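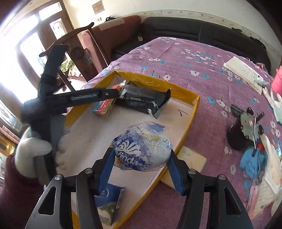
Orla Beddowes
Handbook editor, shared kitchens, Beridach House

Search the handbook Search Clear

Section 6. Setting up and filling the packet tray

This section covers the shallow tray for small wrapped packets. It is for anyone on the kitchen rota at Beridach House, including people who have never been on a rota and had hoped to keep it that way. The tea shelf is in Section 5. The fridge is in Section 7, which is longer and angrier.

The tray has yellow sides and a white inside, and it will never win a prize. The rim is taped. The far side has creases in it. Somebody has written on the base in black, in a hand that has so far resisted all attempts at reading. None of this stops it holding packets, and a replacement has been on the Gajewski order form since January.

6.1 Before you start

You will need:

- the tray
- a roll of clear tape
- scissors that cut (top drawer; the pair in the second drawer is ornamental)
- a dry cloth
- the packets, still in their wrappers
- the spares box from the lower cupboard

Allow a quarter of an hour the first time. After that it takes as long as the kettle does.

Note: The tray is for sealed packets only. Loose biscuits, half a flapjack in a napkin and fruit of any kind belong elsewhere. See Section 8, Things People Leave.

6.2 Choosing the spot

1. Clear a space on the side counter. The counter is 870 mm high, a comfortable height for most adults and an excellent one for knocking things off with an elbow.

2. Keep the tray at least 200 mm from the front edge.

3. Keep it at least 800 mm from the kettle and the toaster. Wrappers shrivel near heat, and the smell gets into the curtains.

4. Wipe the counter and let it dry before you put the tray down.

5. Set the tray down at whatever angle lets people reach it. Earlier versions of this handbook asked for it to be square to the wall. It was square to the wall for one Monday.

Caution: Do not stand the tray on the microwave. The door will open, the tray will slide, and you will be on your hands and knees in front of the people from Uvska, who come in for their coffee at exactly that moment.

6.3 Checking the tray

Do this every time you refill. It is dull and it is quick.

1. Take everything out. Yes, everything. The packet wedged in the corner is the one this step was written for.

2. Run a finger along the rim. If the tape has lifted, press it back. If it won't stay, peel off the loose part and put down a fresh strip.

3. Fold the new strip over the rim so that half of it is inside and half outside. Smooth it from the middle towards the ends. Bubbles do no harm, although you will be judged.

4. Push any crease in the side back to upright with both thumbs. It will ease back down again by the afternoon. Do it anyway.

5. Wipe the base with the dry cloth. A damp cloth is a mistake you only need to make once with this tray.

Note: Leave the handwriting on the base alone. We have been asked whether it is a stock code, a signature or an instruction. We don't know, and until we do it stays. Please do not add to it.

Caution: Do not put more than 2,000 g in the tray. It was never meant for heavy goods, and lifting an overfilled tray by one side is how the floor gets fed.

6.4 Sorting the packets

Sort on the counter before you load. People who sort in the tray end up sorting twice.

1. Put plump, rounded packets together. The ones in clear, crinkly wrap, such as the dark blue-violet and white sort with the shell-like logo, have more air and more edges than you would think, and they like to have room.

2. Put narrow packets together. These are the ones that slip under everything else and are found in spring.

3. Put flat and glossy packets together, black with black if you can manage it. A glossy packet will skate off anything you stack it on.

4. Look at each end. A crimped or serrated end should be whole from one side to the other. If it gapes, the packet goes in the bin, whatever your feelings about it.

5. Find the date, if there is one. Good luck. It is usually printed on a fold, in the colour of the wrapper, by someone who has never needed to read it. Oldest at the front.

Note: A number on the front of a packet is no use for sorting. Some of ours say "200" in more than one place, and the rota has already had one long discussion over what that was 200 of. Go by shape.

6.5 Loading the tray

1. Lay the flat, glossy packets down first, on their sides, against the far side of the tray. They will prop up the crease you straightened in 6.3.

2. Put the narrow packets beside them, tilted if need be. Leave the crimped end up so there is something to pull on.

3. Put a printed packet or two at the near end with the picture facing out. People choose by picture. We have all claimed otherwise.

4. Leave the middle of the tray for the rounded packets and put them in last. Pick each one up by its sides, with light pressure. Squeezing it to see what happens is how you find out.

5. Lower it in. Do not drop it. The wrapping is noisy and the meeting room wall is thin.

6. Stop while you can still see some of the white base. A tray with a bit of bare floor showing stays tidy until lunch. A heaped one lasts until the first person wants something from the bottom.

Caution: Do not lift a packet by the loose wrapping that sticks out at its ends. Those bits look like handles and behave like perforations.

Note: If a packet hangs over its neighbour by an end, leave it. The tray is allowed to look used.

6.6 The label

Every tray gets a label, because the Prirkine building next door has labels and they mention it.

1. Write PACKETS — SEALED ONLY on a plain strip of paper. Capitals, please.

2. Tape it to the outside of the near side.

3. Don't list what is in the tray. The last person who did so spent the rest of the month issuing corrections.

4. Don't try to copy brand names on to anything. One of our wrappers has slanted white lettering that appears to say "Yinda", and there are two schools of thought on the kitchen corridor about that last letter. Neither needs encouragement.

6.7 Topping up during the day

1. Look in at 11 and again at 3.

2. If there is a gap, fill it from the spares box with a packet of the same shape.

3. If there is no packet of the same shape, fill it with whatever you have and walk away at a normal speed.

4. Remove empty wrappers. A wrapper put back neatly folded so that it passes for a full packet is an old trick and still a popular one. Press lightly before you believe in it.

5. Return the spares box to the lower cupboard and shut the door. The box has no lid and everybody can see in.

6.8 When things go wrong

The tape keeps lifting.
The rim is greasy. Wipe it with the dry cloth, leave it ten minutes and tape again. If it lifts a second time, use a longer strip and carry it round the corner.

The side has folded down flat.
Stand the fullest packets against it until the end of the day. Tell whoever does the Gajewski order, politely, as they have been told before.

Packets slide to one end when the tray is carried.
Carry it level, a hand under each short end. If you have to open a door with your hip, put the tray down first. You won't, but it has now been written down.

Everyone takes the same kind.
Put that kind at the back for a day. You will get complaints, and they will at least be specific.

Somebody has left a note in the tray.
Read it, bin it and fill the gap. Notes asking for different packets go to the rota sheet on the cupboard door. Notes about other people go nowhere.

The tray is missing.
Try the meeting room, then the landing, then the desk nearest the landing. It travels.

6.9 End of the week

1. Empty the tray into the spares box, checking ends as in 6.4.

2. Shake the tray over the bin. Tap the corners.

3. Stand it on its long side behind the bread bin, yellow side out, where the Monday person will see it.

4. Initial the rota sheet. If you did steps 1 to 3, initial it in pen. If you intend to do them shortly, go and do them, then initial it in pen.

Next: Section 7. The fridge, and who may move what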